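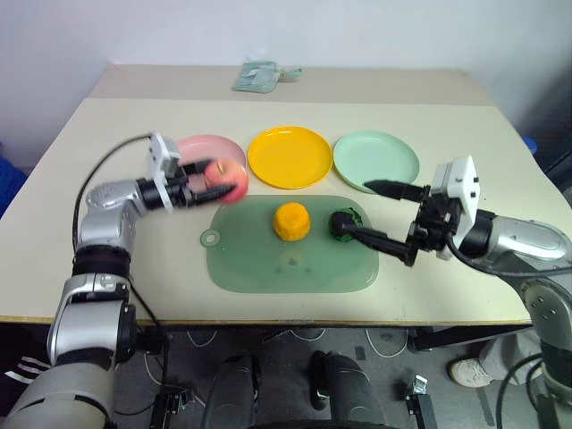 Visitors who turn up at the Surdu tasting room without a booking should expect to be turned away from this month, according to Traian Onu, and the change has less to do with crowding than with how long a bottle stays fit to pour once it has been opened.

The winery, on the ridge road between Prevville and Fistomham, is moving to fixed seatings in November. There will be two a day, at 11 a.m. and 2 p.m., with 20 places at each. Until now the room has operated as a walk-up bar from late morning to closing, with a printed list of wines and a staff member pouring to order. The bar will stay in place but will be used for bottle pickup and club orders only.

Onu said the walk-up format left the room with partly used bottles of nearly everything on the list by mid-afternoon. On slow days a bottle of the estate red might serve three guests before it was set aside. Reds were held overnight under argon and checked by a taster in the morning. Whites and the dry rosé were kept cold and given one further day. Anything that failed the morning check was poured out, and the whites failed more often than the reds.

Under the new format the pours are planned against the guest list. Each seating covers five wines in a set order – two whites, the rosé, then two reds – and every guest receives a two-ounce pour of each. A standard bottle yields 12 such pours with a little left over, so a full seating uses two bottles of each wine and leaves a partial one, which carries over from the morning to the afternoon. Reservations close the evening before, and bottles are pulled from storage that night so the reds can come up to serving temperature slowly.

Temperature has been the other concern. The tasting room faces west and warms quickly after lunch. Surdu has been serving its reds at 62 degrees, which is cooler than many guests expect, and by late afternoon the open bottles on the bar were well above that. A small two-zone cabinet has been installed behind the bar to hold the open bottles between pours. The whites sit in the lower zone at 48 degrees. Staff have been asked to log both zones at the start and end of each seating.

The lineup for November includes the current Chardonnay, which was fermented in older barrels and did not go through full malolactic conversion. The second white is a Pinot Gris from a rented block near Drulcombe. The reds are a Pinot Noir from the home vineyard and a Zinfandel blend that carries a small share of Petite Sirah. A late harvest wine can be added on request but is not part of the set order, and it is poured in one-ounce measures.

Food service is being kept simple. Plain crackers and water are on the tables throughout, with a mild cow's milk cheese served between the second white and the rosé. The winery dropped cured meats from the plate earlier in the season after staff noted that guests rated the Pinot Noir as thin when they had eaten salami before tasting it. Guests may bring their own lunch and eat it on the lower terrace before or after a seating, though no outside food is allowed at the tasting tables.

The fee is $20 per person. It is waived for anyone who buys two or more bottles on the day, and club members may bring one guest at no charge. Surdu's wine club is capped at 400 members. Members who joined under the older terms keep the right to taste at the bar without a seating, but only during the hour before closing and only from bottles already open.

Groups larger than six are asked to call ahead. The room is laid out with small tables, and a group of eight or more will be split across two of them unless the long table is free. Dogs are allowed on the terrace but not indoors. The parking area holds fewer cars than the two seatings together could bring, so guests at the early seating are asked to leave the lot by 1:30 p.m. if they are not staying for lunch.

The winery also plans a short library tasting later in the month, drawn from 200 bottles of Pinot Noir that were set aside from three earlier vintages. These have been stored on their sides in the barrel room and have not been recorked. Two bottles of each vintage will be opened in advance to check for cork taint and oxidation. If a vintage shows poorly it will be left out, and the fee for that session will be set once the list is final. Decanting will be limited to what is needed to clear sediment – the older bottles tend to lose their fruit within the hour.

Other tasting rooms on the ridge road are staying with walk-up service for now. Drivers coming from Fistomham should note that the lower bridge remains down to one lane, with a signal, and that the posted detour through Drulcombe is longer but has no stops. The Surdu entrance is on the uphill side of the road and is easy to pass when coming from Prevville.

Bookings can be made by phone or at the bar. Cancellations are accepted without charge until reservations close the evening before, and places released by then are offered first to the waiting list. The room will close for one day at the end of the month while the late-picked fruit is pressed, and club orders not collected by that time will be held in the cold store until it reopens.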